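Back in the workshop

Jan 8, 2024

First club night of the year, and the radiator has been bled, the kettle has been descaled and the robot has forgotten everything we taught it in the autumn. To be fair to the robot, so have I.

For anyone who missed the last post, Marcelle Rolland signed us up for the pick-and-sort round at Sarkismont in February. The entry form took her five minutes. The rest of us have been paying for it ever since. You get a bin, a handful of household objects you haven't met before, and a clock. The arm has to take everything out and put it where the judges want it, and you aren't allowed to shout at it, which rules out my main contribution.

Noémie Lecomte spent her holidays rewriting the grasp planner. She has called the new version Guren and won't say why. It thinks for longer than the old one and then does something more sensible, so already it's ahead of most of the members. Capucine Le Goff is in charge of objects, meaning she raids her children's toy box and her own kitchen and we all pretend not to know that the ketchup at her house is now served from the jar.

Round things we can mostly manage. Bowls are fine if you go for the rim. What we can't do is handles, and above all handles lying at an angle, where the planner has to decide which way to turn the wrist and tends to pick the way that winds up the cables.

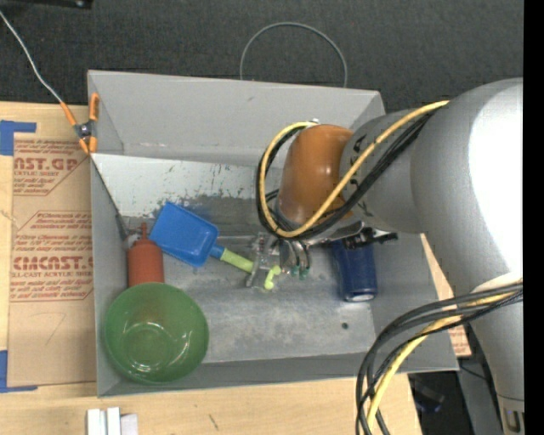 Romain Deschamps keeps a log of all this, with a column headed "Remarks" that I'm no longer allowed to fill in. He wants 500 logged picks before we travel. I asked whether dropped ones count and was told they count as drops.

Still to sort out: two spare fingers, a van, and somebody to ring Ludivine Pons about the hall key – she has asked for it back twice. I said I'd do it. I also said that in the last post.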